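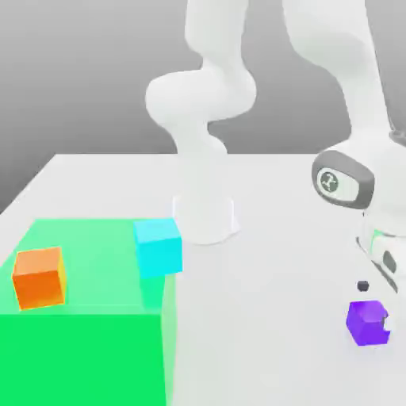 Jhosep Apaza

Hoje vou contar aqui um erro que nos custou quase uma semana de trabalho. É comprido, peço paciência. E desculpem o meu português, ainda estou a aprender.

O trabalho no simulador é simples de explicar: o braço deve pegar cada cubo e colocar sobre a caixa verde. O laranja, o ciano e o roxo. Depois o programa verifica as posições e escreve no registo se foi sucesso ou falha.

Na segunda versão do controlador corremos 1000 episódios durante a noite. De manhã o relatório dizia que 301 falharam. Na versão anterior quase não havia falhas, por isso todos ficámos muito calados.

O primeiro suspeito foi o planeador de trajetórias, que é a parte que eu escrevi. Passei dois dias a procurar o erro no meu código. Encontrei um erro, sim, mas era outro, pequeno, e não explicava nada disto.

O Dindo Manalo teve a ideia de separar as falhas por cubo. Eu devia ter feito isto no primeiro dia. O laranja: nenhum problema. O roxo: poucos casos, e todos com a mesma causa, a pinça fechava cedo demais. Quase tudo o resto era o ciano.

Vejam onde está o ciano na imagem. Fica no canto de trás da caixa e uma parte passa para fora, pelo lado direito. Para o nosso verificador isto contava como sucesso, porque ele só olhava a altura do cubo.

O problema vinha depois. Quando o braço trazia o cubo seguinte, bastava um toque muito leve e o ciano caía na mesa. O programa escrevia "falha na colocação do roxo". Ou seja, a culpa ia para o cubo errado, e nós procurávamos no lugar errado.

E por que o ciano ficava tão perto da borda? Aqui tenho de confessar. Alguém mudou a largura da caixa no ficheiro da cena e não mudou no ficheiro do controlador. O alguém fui eu, numa sexta-feira, às seis da tarde.

O controlador calculava os pontos de colocação para a caixa antiga, mais larga. O ponto do meio continuava bom. O ponto do canto já ficava meio fora.

O que mudámos: a medida da caixa agora está num só ficheiro, e os dois programas leem de lá. Se a medida falta, a simulação não arranca. Antes usava um valor por defeito sem avisar, e isto para mim foi o pior de tudo.

O verificador também mudou. Agora o cubo tem de estar com a base inteira sobre a caixa, e verificamos de novo depois de cada movimento - não só no fim do episódio.

Repetimos com 3000 episódios. O ciano já não cai. O erro da pinça com o roxo continua, a Ariel Sebastian está a trabalhar nisso e ainda não temos a causa. Quando houver novidade escrevo outra vez.

Perguntaram-me se isto podia acontecer no braço real da Altbridge. Podia, o ficheiro da caixa era o mesmo. Em julho vamos passar para lá e a primeira coisa será medir a caixa com uma régua. Já comprei a régua.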